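Vastance two-arm cell, upkeep meeting
Minutes, 31 Mar 2022

In the room: Stelios Manolakis, Severino Calvo, the two folks from Vurero who look after the shop schedule, and me with the laptop. Myung dialed in for the first half and then we lost the line, so if something is wrong under item 2, that's on my notes!

1. Last time's list

Severino got the clamps on both arm bases retightened and put paint marks across the bolt heads so we can tell if anything creeps. I said I'd print the new checklist and I didn't. It's still in my drafts (sorry, everyone). Carrying it over.

2. Right arm, wrist cables

This ate most of the hour. Stelios has been unhappy with how the cables hang off the right wrist, and he wants them shorter. Severino doesn't. He shortened them once on the old Vornham cell and the connector pulled loose the first time the wrist went all the way over, so he'd rather keep the slack and control where it goes. We went back and forth for a while and ended up with one soft tie on the upper link, hook-and-loop only, no zip ties. After that the wrist gets run through its full turn at low speed with somebody's hand on the stop button.

Myung asked if we had spares. We have one full set, and the Vurero folks will order another. The part number ends in 888 and the one we sent back last year didn't, so please read the whole thing before you hit buy.
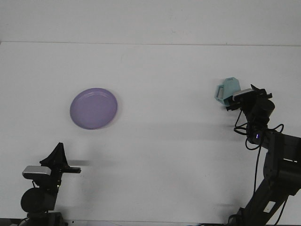 Then we got into the service interval. I'd been going by 3,000 cycles between wrist checks, which came from me and a sticky note. Stelios thinks that's too long for the arm that does the lifting. Severino pulled up the log and we're at nearly 124 hours since the last time anyone had a wrench on that wrist, so we're doing it now and we'll argue about the number afterward.

3. Grippers

Both get their fingers wiped down at the start of a shift, dry cloth, nothing sprayed. Stelios wants the finger screws checked for snugness every time the mug and plate program gets changed over. Fine by me. He also wants the sensor modules left alone unless there's a fault showing, and I'm writing that down in plain words: please don't nudge them to "help." Last time it cost us an afternoon of recalibration, and I may have been the one who nudged.

4. Tabletop

Short one. Wipe it before calibration, let it dry, keep coffee on the bench behind. The Vurero folks asked if we could swap the top for something darker that hides smudges. Severino said he likes seeing the smudges. Left as is.

5. To do

Severino: soft tie, slow wrist test, write it up in the log.
Stelios: propose a new interval for the right wrist, plus torque values for the finger screws.
Vurero: second cable set.
Me: checklist, printed this time, taped inside door 13.

Next meeting is in May, same room. Myung will try a different phone.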